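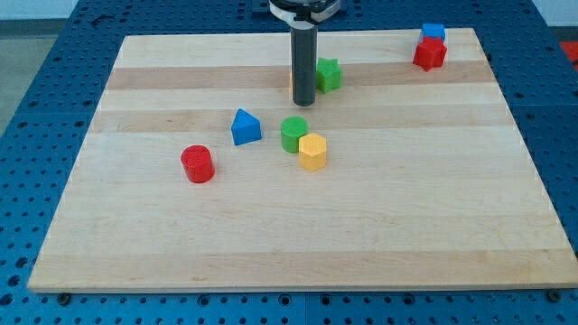 Apprendre à un bras robotisé à ramasser des blocs, étape 2 : le plan de travail

Si vous avez suivi l'étape précédente, votre bras est fixé, câblé, et il a déjà essayé de percer la table. C'est normal. Passons à la suite.

Bridez la planche sur la table perforée et serrez à la main. Menaka Miah, à l'atelier Motent, a voulu finir à la clé à chocs : nous avons une planche de rechange en moins.

Descendez ensuite l'outil à la verticale, à vitesse réduite, jusqu'à 2 mm du bois. Notez la hauteur dans le fichier de config (chez nous, 212). Notez-la aussi sur papier, le fichier ayant la manie de revenir à 700 après chaque mise à jour.

Dispersez les blocs. Cylindres, étoile, prismes : mélangez formes et couleurs, laissez-en quelques-uns se toucher. Un robot qui ne sait saisir que des objets bien espacés ne vous servira que chez des gens très ordonnés.

Lancez enfin le script Pleltero en mode pas à pas, une main sur l'arrêt d'urgence. S'il vise à côté, toujours du même côté, refaites le zéro du poignet. S'il vise à côté au hasard, vérifiez le serrage de la base, puis votre patience.

Étape suivante : le tri par couleur, et pourquoi il faut éteindre le néon du fond.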